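The Fimby Road

The bus to Fimby left at ten to seven and she was the only one on it. The driver had the heater on and the radio off. She sat behind him on the left, with her bag on her knees, because the rack looked loose.

She had lived in Fimby until she was nineteen. Her mother had stayed on in the house by the ford, and then in the flat over the old wool shop, which had been called Lã by the couple who opened it and was still called that on the sign, though the shop had been shut for years. Children in the village used to pronounce it "La" and sing it. Her mother said it the proper way, through the nose, and was thought stuck up.

Now the flat had to be emptied by the end of August. The landlord had written twice. His second letter said there was a balance of 678 pounds owing and that he would prefer it in one payment. She had paid it the same afternoon and then been angry for most of the evening.

The bus went up past the reservoir. There was less water in it than she remembered and a band of pale mud ran all the way round. At the top the driver changed down and said, without turning his head, "You're the daughter."

She said she was.

"She used to sit there," he said. "Where you are."

He didn't say anything else until the village.

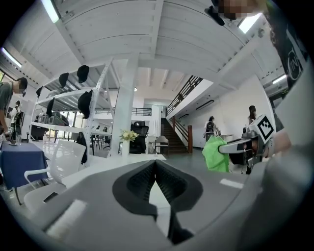 The key was stiff and she had to put her bag down to use both hands. Inside it smelled of soap and gas. Her sister had been in already and taken the clock and the good saucepans, as agreed, and had left a note on the draining board that said the boiler was off and the bins went out at the back. She had signed it with her initial, as if there might be some doubt.

She started with the bedroom. Coats, shoes, a drawer of tights still in their packets. In the bottom of the wardrobe was a biscuit tin, and in the tin were bus tickets. They were held together in bundles with rubber bands, most of which had gone brittle and broke when she touched them. Each ticket had a number written on the back in pencil, in her mother's small upright figures.

She sat on the bed and went through them. The first was numbered 1. The last was 1154. They were all returns, Fimby to Mulluvari, and they went back to the winter after her father left.

Mulluvari was the hospital. It had been a house once, built by a man who had made his money abroad and given it a name from wherever that was. Later it took long-stay patients, and it had closed to them a few years ago and become offices. She had never been inside. She knew it as a set of chimneys behind trees, two stops before the town.

She rang her sister.

"Did Mum know anybody at Mulluvari?"

"What, the hospital? No. Why?"

"She went there. She went there a lot."

There was a noise of plates at the other end. "She had that cleaning job," her sister said.

"That was at Simov's. That was in town."

"Then I don't know. Maybe she got off there and walked. She was always saving money."

"It would be longer to walk."

"I've got people here," her sister said. "Can it wait?"

She said it could. She put the tickets back in order as well as she could without the bands, and used a length of wool from the kitchen drawer to tie them. It took her most of an hour. Then she did the bathroom and the hall cupboard, and carried four bags down to the bins.

At half past four she went out to the stop. It was the same driver. She sat in the same seat and this time she kept the tin on her knees and let the bag take its chances on the rack.

"Did she ever say who she was visiting?" she asked. "At Mulluvari."

He pulled out past a parked van and waited for a tractor to go by.

"A brother," he said. "He liked the window, she told me. She used to take him oranges."

"She didn't have a brother."

He thought about that. They were coming down by the reservoir again and the sun was on the mud.

"Well," he said, "she took somebody oranges."

When the chimneys came up behind the trees she rang the bell. He stopped and opened the doors, and told her the last one back went at 6.20 and that he would be driving it. She got down with the tin under her arm. The gate was open and there was a sign for visitors, with an arrow.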